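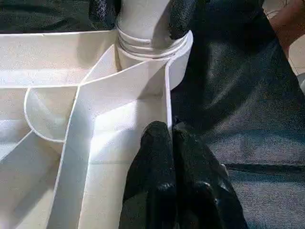

A white molded tray with a white cylinder standing in it.

Hello again from Custutholm, and thank you for all the mail after the June issue. I had no idea so many of you felt this strongly about street names! My inbox is still recovering, and so am I. A few of you asked me to write something longer about the fight over what to call the new district hospital, so I've spent the better part of two weeks reading council minutes and drinking too much coffee, and this is what I've come up with.

If you live outside the district you may have missed it. The old hospital on the ridge closed its last ward in spring and everything moved down to the new building by the river road. For four years the new place has simply been called "the new hospital," on bus signs, on letterhead, even on the prescription bags. Then in June the council voted to name it after Tian, the village that used to stand on that ground before the reservoir was built and the families were moved up the valley.

I was in the public gallery that evening (back row, broken seat, you know the one) and I expected a quick show of hands. It took until nearly midnight. The members from the upper valley were all for it, and a couple of them had grandparents from Tian and spoke very well. The members from the market side wanted the name Nuslow, after the ward where most of the patients live and where, they said, people had been promised that the building would carry their name when they gave up their football field for the parking lot. I've looked for that promise in the minutes and I can't find it. I did find a letter thanking Nuslow residents for "their generosity, which will not be forgotten." You can read that however you like, and people have.

My own feeling, for what it's worth, has moved around a lot. I started out thinking Tian was the obvious choice. My aunt used to talk about the plum trees there, and the chapel bell that was taken out before the water came up, and it seemed only decent to put the name back on a map. Then I talked to people at the Nuslow bus stop and heard a different story. They're tired of being the place where things get built and somebody else gets the ribbon. The bypass runs through Nuslow and it's called the Custutholm Bypass. The school is in Nuslow and it's named for the river. I'd be grumpy too!
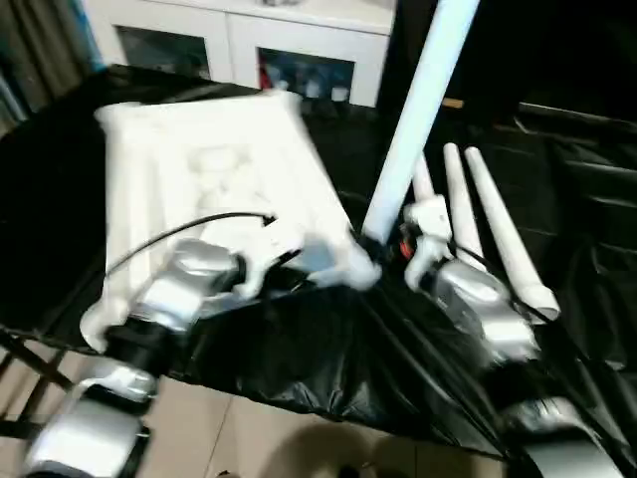 What bothers me most is how the vote was handled. The naming question was item 11 on an agenda that had gone up on the notice board the afternoon before, under the heading "Other property matters." I check that board more than is healthy and I walked right past it. Our own rules say that the naming of a public building needs a period for comment, and the chair said that the period had been met by a questionnaire sent out with the water bills. I dug mine out of the drawer. There is a question on it about the hospital, on the back, under the part about meter readings. The council received 70 replies. For a district our size that's a pretty thin stack of paper, and the breakdown by ward still hasn't been published, even though I've asked for it twice.

The council says it will publish it "with the next quarterly report." I'll believe that when it's in my hand.

Then there's the money. A few readers wrote in to say the whole thing is a waste and that the cash should go to nurses. I have some sympathy, but the sum in question is small. New signs for the building and the bus route come out of the ordinary roads budget, and the ceremony is being paid for by the Drereo Foundation, which also paid for the garden at the old town hall. There's been a rumor going around that Drereo wanted its own name on the building and was turned down. I asked them and they said no, they never asked for it. I asked the council and they said the same. So please stop sending me that one, unless you have something on paper.

Where do things stand now? A petition from Nuslow with more than 100 signatures was handed in last month, asking for the vote to be taken again after a proper hearing. Under the rules that's enough to force a discussion, though it doesn't force a new vote. The upper valley members have said they'd support a joint name, or naming the maternity wing for Nuslow, and I've heard people call that a fair offer and an insult in the same conversation. The market side members haven't replied in public. The signs, I'm told, have already been ordered, and I would love to know who signed off on that and when.

The discussion is set for the next full session, and the gallery is open to everyone. Speaking slots have to be requested in writing at the front desk of the town hall by noon on the day before, and you get three minutes. Bring a cushion if you're going to sit in the back row. If your family came from Tian and you have photographs of the village, the library would like to borrow them for copying, and they're very careful with them (they did my aunt's and every one came back in its own envelope).

Next issue I'll get to the ferry timetable, which I did promise you last time. Letters to the usual address, please, and do say whether I can print them.

August 25, 2023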